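The Yellow Basket

So the Trolar came in October, and by the time the clocks changed I had stopped saying good morning to it, and then felt so bad about that I started again.

I should back up. I did the kitchen at Jeveo, the Henotthorpe building, for 11 years. Fruit, milk, sandwiches, the coffee machine that only liked me. There were 134 people upstairs and I knew which of them wanted the soft pears. When the email said we'd be "trialing an assistant in food services" I figured a kid with a clipboard. They wheeled in a robot taller than my brother!

They gave it the little room off the loading dock and one job, fruit from the basket to the fridge. My job, the 5 a.m. one, the one I always did half asleep with my coat still on. Now I got to come in at seven. I told everybody I loved it. My husband loved it (he could finally have the lamp on at night). I lay there at 4:15 every single morning, wide awake, thinking about apples.

The man from Ó Dálaigh, who've brought our produce since before my time, took it harder than I did. He used to hand me the crates and we'd complain for ten minutes, weather, knees, his daughter's wedding. The first week he left the crates at the door and drove off. The second week he came in and stood next to me and watched it work with his arms folded.

"Slow," he said.

"It's learning," I said, and heard myself, like somebody's mother at a recital.

My manager wanted something for the newsletter, so I sent her these and wrote two paragraphs to go with them. She ran the pictures and cut the paragraphs. 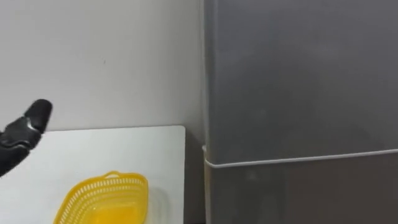
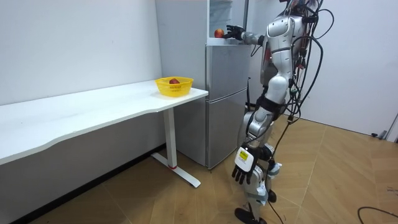
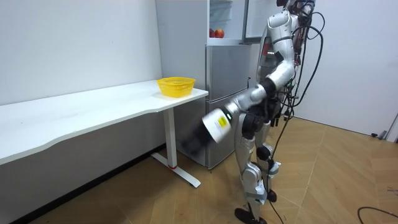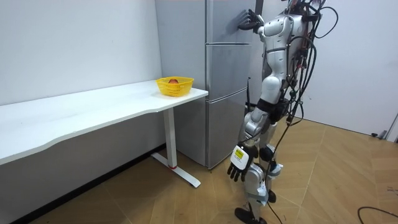

What I'd written was that I missed being tired. I know how that sounds! But I used to be the first one in, and the building was mine for 2 hours, and whatever I did in there was done before anyone could have an opinion on it. I shut that fridge with my hip for eleven years, arms full, never once looked. In the last picture it's got its hand flat on the top door, fingers spread, the way you'd touch a horse you weren't sure of, and I had that one on my phone for weeks. I asked the man from Ó Dálaigh what he saw in it. He said he saw an apple still in the basket. Then he asked if I wanted to come out and complain for a while, so I got my coat.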